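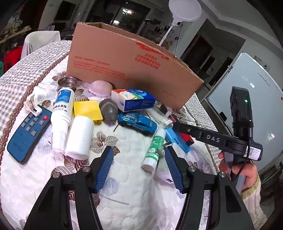 # Gisto Bed Clutter – data card

Overview Files Labels Changelog License
2 min read

Gisto is a set of household tidying layouts: small mixed objects spread over a bed, to be sorted into a box. Version of September 2019.

## Contents

- 152 layouts, 15 in the held-out split
- 70 object classes
- one JSON record per layout, UTF-8

## Surface

The bed cover in the sample layout is a white quilted blanket with a brown leaf print. Patterned bedding is kept in the set on purpose. Flat items on a leaf print are harder to outline than the same items on plain cloth.

## Object groups

- `personal`: red lighter, dark blue remote control
- `stationery`: glue stick (label reads "STICK")
- `bottle`: spray bottle, white with a blue label
- `toy`: blue toy car, plush shapes
- `kitchen`: metal strainer cup, milk carton
- `unsorted`: stones, clips, clear tubes, blocks

Printed text is transcribed only if it is in Latin letters. Chinese text on labels and boxes is flagged `text_zh` and left as is.

## Labeling rules

1. An object lying on its side keeps its class; set `pose` to `side`.
2. Partly covered objects get `occluded: true`.
3. If the function is unclear, use `unsorted` – do not guess.
4. The box is a target, never an item.

## Known issues

`clip` and `block` were merged in 200 records by the Fletetti converter. A fix is planned for October.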